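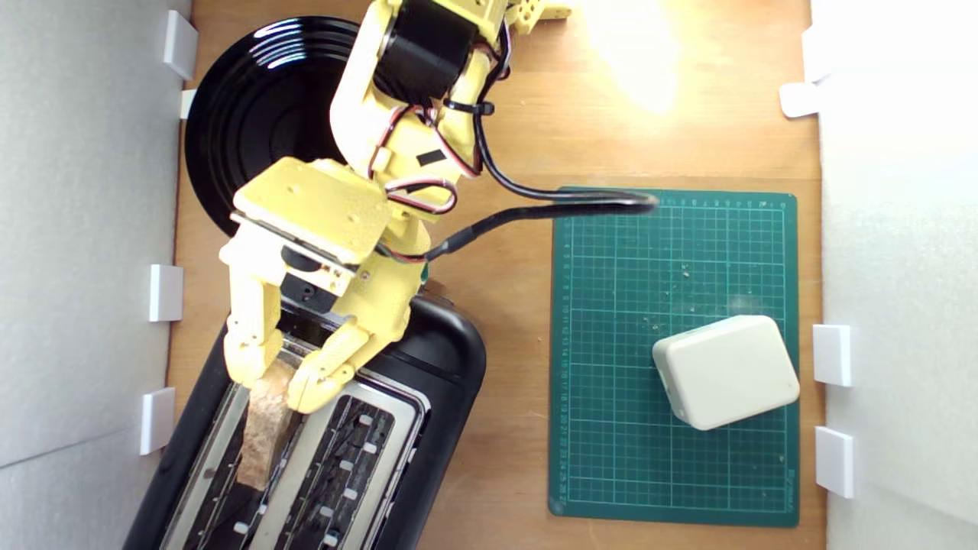
Preguntas frecuentes sobre el servicio de desayuno
Residencia Universitaria Jaramillo

Última actualización: jueves 22 de febrero

La presente página recoge las consultas que con mayor frecuencia se reciben en la Administración de la Residencia en relación con el desayuno, los espacios de cocina de planta y el uso de pequeños electrodomésticos. Su contenido tiene carácter informativo y no sustituye al Reglamento de Régimen Interior, que prevalecerá en caso de discrepancia.

Horarios y acceso

¿En qué horario se sirve el desayuno?
De lunes a viernes, de 7:00 a 9:45. Los sábados, domingos y festivos, de 8:30 a 11:00. Durante los periodos de exámenes el horario de los días laborables se adelanta a las 6:30, previo anuncio en el tablón de recepción.

¿Está incluido el desayuno en la cuota mensual?
Sí, en las modalidades de pensión completa y media pensión. Quienes tengan contratada la modalidad de solo alojamiento pueden adquirir en recepción un bono de 8 desayunos, válido durante todo el curso académico. Los bonos son personales y su importe no se reembolsa.

¿Se puede acceder al comedor sin la tarjeta de residente?
No. En caso de olvido, deberá solicitarse en recepción un pase provisional, válido únicamente para ese día. La pérdida de la tarjeta ha de comunicarse en el plazo de 24 horas.

¿Pueden desayunar personas ajenas a la Residencia?
Cada residente puede invitar a un máximo de dos personas por servicio. La invitación se abona en recepción antes de entrar en el comedor. No se admiten invitados durante las dos primeras semanas del curso.

¿Qué ocurre si las clases comienzan antes de la apertura del comedor?
Puede solicitarse un desayuno frío para llevar, compuesto por bocadillo, pieza de fruta y zumo o lácteo. La petición debe realizarse antes de las 20:00 de la víspera, a través de la intranet o en el impreso disponible en recepción. Los desayunos no recogidos antes de las 9:00 se retiran.

Alimentación y dietas

¿Qué incluye el desayuno?
Pan de molde blanco e integral, pan de barra, mantequilla, margarina, aceite de oliva, tomate rallado, mermeladas, cereales, fruta de temporada, yogur, café, infusiones, leche y bebidas vegetales. Los domingos se ofrece además bollería. La composición puede variar en función del suministro.

¿Se atienden dietas especiales?
Se atienden las dietas motivadas por alergias, intolerancias o prescripción médica, así como las de carácter religioso, vegetariano y vegano. En los dos primeros supuestos y en el tercero se requiere informe médico, que se entregará en sobre cerrado en la Administración. La adaptación se hace efectiva a partir del tercer día hábil siguiente a la entrega.

¿Cómo se evita la contaminación cruzada con gluten?
El pan sin gluten se sirve envasado y dispone de una tostadora propia, identificada y situada en una mesa independiente. Queda prohibido introducir en ella cualquier otro tipo de pan. Si un residente advierte que se ha utilizado de forma indebida, debe comunicarlo al personal de comedor, que la retirará hasta su limpieza.

¿Está permitido sacar alimentos del comedor?
Únicamente una pieza de fruta por persona y servicio. La vajilla, los vasos y los cubiertos no pueden salir del comedor bajo ningún concepto.

Cocinas de planta y electrodomésticos

¿Puedo tener una tostadora en mi habitación?
No. El artículo relativo a seguridad del Reglamento prohíbe en las habitaciones tostadoras, placas, hervidores, sandwicheras y cualquier otro aparato con resistencia expuesta. Los aparatos hallados en las revisiones se depositan en la Administración y se devuelven al término de la estancia.

¿De qué equipamiento disponen las cocinas de planta?
Cada cocina cuenta con frigorífico, microondas, hervidor y tostadora. Las del pabellón Brustura disponen además de placa de inducción, cuyo uso está restringido a la franja de 8:00 a 22:30.

¿Qué precauciones deben observarse al utilizar la tostadora?
El aparato no debe dejarse sin vigilancia mientras esté en funcionamiento. No se introducirán cubiertos ni otros objetos metálicos en las ranuras. Tampoco se tostará pan untado, relleno o con queso. Si una rebanada queda atascada, se desenchufará el aparato y se esperará a que se enfríe antes de extraerla. La bandeja recogemigas se vacía después de cada uso.

¿Quién responde si salta la alarma de humos?
La activación del detector por un uso negligente de los aparatos puede dar lugar a un apercibimiento por escrito. En caso de reiteración, la Dirección podrá suspender el acceso a la cocina de planta por un periodo de hasta un mes.

¿A quién se comunica una avería?
Las averías se notifican mediante el formulario de mantenimiento de la intranet o llamando a la extensión 568. Desde el mes de enero, la revisión de los electrodomésticos comunes corresponde a la empresa Flostex, que acude los martes por la mañana. Se ruega no intentar reparación alguna.

Pagos, quejas y sugerencias

¿Puedo solicitar el descuento de los desayunos no consumidos?
Solo cuando la ausencia supere los siete días naturales consecutivos y se haya comunicado por escrito con una antelación mínima de 72 horas. El descuento se aplica en el recibo del mes siguiente. Las vacaciones de Navidad y Semana Santa ya están contempladas en el cálculo de la cuota y no generan derecho a descuento.

¿Dónde se presentan las quejas?
En el libro de reclamaciones, disponible en recepción, o por escrito dirigido a D. Teodoro Maldonado, jefe de Servicios Generales. Las quejas presentadas por escrito reciben respuesta en un plazo máximo de diez días hábiles. Para sugerencias sobre el menú puede utilizarse el buzón situado a la entrada del comedor, con un límite de 500 caracteres si se envían por la intranet.

¿Se aplican estas normas a los residentes del edificio Cestthorpe?
Sí, con la salvedad del horario de fin de semana, que en dicho edificio finaliza a las 10:30. Los residentes de Cestthorpe pueden desayunar indistintamente en cualquiera de los dos comedores presentando su tarjeta.

Documentos relacionados
Reglamento de Régimen Interior
Impreso de solicitud de dieta especial
Solicitud de desayuno para llevar
Tarifas de bonos e invitaciones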